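4.2 Picking a block when both arms want it

The planner (we call it Plemard, after a long argument about names) gets two sorts of view: a fixed one over the whole cell, and one from up close at the gripper. I'll talk about the close one first, as it's where most of my bugs lived.

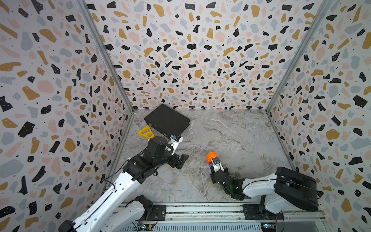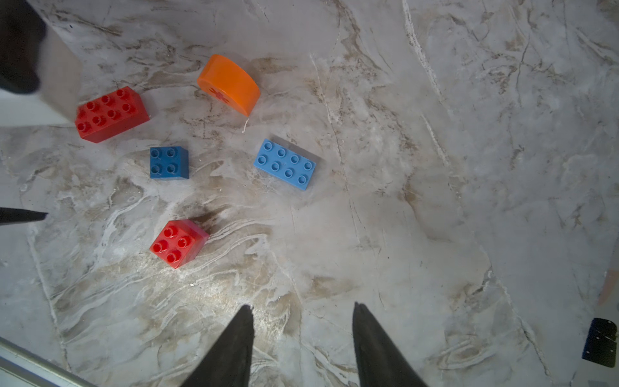 Figure 3. Fixed view of the cell (first) and a close view over the bricks (second).

4.3 Merging the two views

Our first go at this simply trusted whichever view was newest, and it was a mess! Two red bricks of different sizes would swap labels halfway through a reach, and then the arm would set off for the wrong one. So now Emell, our tracker, keeps a label until it has seen 8 updates in a row that disagree with it. The Radonjić filter runs after that and smooths the poses over a window of 200 ms – any longer and the fingers lag behind.

I also mask out the gripper fingers before matching, as dark wedges at the bottom of the picture kept being picked up as parts. With the mask on, the Stuvis controller replans at 60 Hz, and I cap it at 55 when both arms are moving.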